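About Mumard

Mumard repairs and recalibrates weighing equipment for bakeries, feed mills, seed merchants and small food packers. The business operates from one workshop in Grornino and covers sites within 200 miles of it. Bench scales are normally sent in. Floor scales, hopper scales and anything bolted down are serviced where they stand.

The company was formed when the service department of Asamoah closed and its test masses, bench fixtures and service records were put up for sale. Those records are still in use. A customer who owned an Asamoah scale can usually be given its full adjustment history on request.

What we do

Routine calibration is carried out at no fewer than five load points, rising and falling, with a corner load test on every platform. Results are reported as found and as left. If a scale is outside tolerance on arrival, the certificate states this, and the customer is called before any adjustment is made. Load cells are replaced in matched sets. We do not fit used cells.

Turnaround for bench scales is 4 working days from receipt. Scales with a cracked housing or water in the junction box take longer, and a quote is issued first.

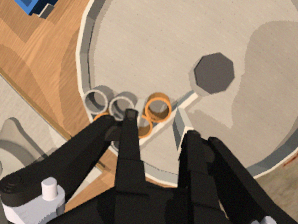
Jouko Harju wrote to us in April that the as-found figures were the part of the certificate his auditor read first, and that his previous supplier had left them off. He also asked for the corner load readings to be printed in grams instead of percent. Both units now appear on all certificates.

Service contracts

We hold 477 scales under contract. Each is assigned a 6- or 12-month interval according to use, and reminders go out 15 days before the due date. Contract records are kept in Ultau, and customers may download their own certificates from it at any time.

Scales used for direct sale to the public must also meet state requirements. Please tell us when booking if yours is one of these.

Page last revised Jun 17, 2026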